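Home | News | Gigs | How-To | Forum | Links

Recording big choir backings with just two singers

by Noeline Rakena 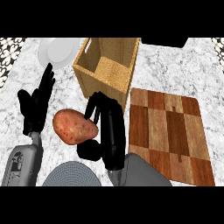 Two arms at work over a marble countertop (computer render).

I love a massive chorus, and you don't need a real choir to get one! Leena Miettinen and I did every backing voice on the new Movbridge songs in her spare room in Tarnville, and it was the most fun I've had with headphones on.

1. Finish the lead vocal first. You'll be matching its timing and vowels, so get it right before you stack anything on top.

2. Write out the harmony. Three parts is plenty – a third above, a fifth above and the tune an octave down. Sing them through at the piano until they feel easy.

3. Record each part several times. We did up to 10 takes per line, and moved a step back from the mic every couple of passes. Swap singers too, so the voices don't all blend into one (lovely as Leena's is).

4. Go easy on the consonants. Let one track sing the S and T sounds properly and leave them off the rest, or your chorus will hiss like a kettle!

5. Line up the ends of words. Starts can be a bit loose, and I quite like them that way, but ragged endings sound messy.

6. Spread them out. Put the low voices near the middle and the high ones out wide, then send the lot to one group channel.

7. Cut the mud. I roll off everything below 300 Hz on the high parts and leave the low ones fuller. Add a long hall reverb to the group and turn it down until you just miss it.

Try it on one chorus before you do the whole song – "Neves" took us all of June.

Print this page | E-mail this to a friend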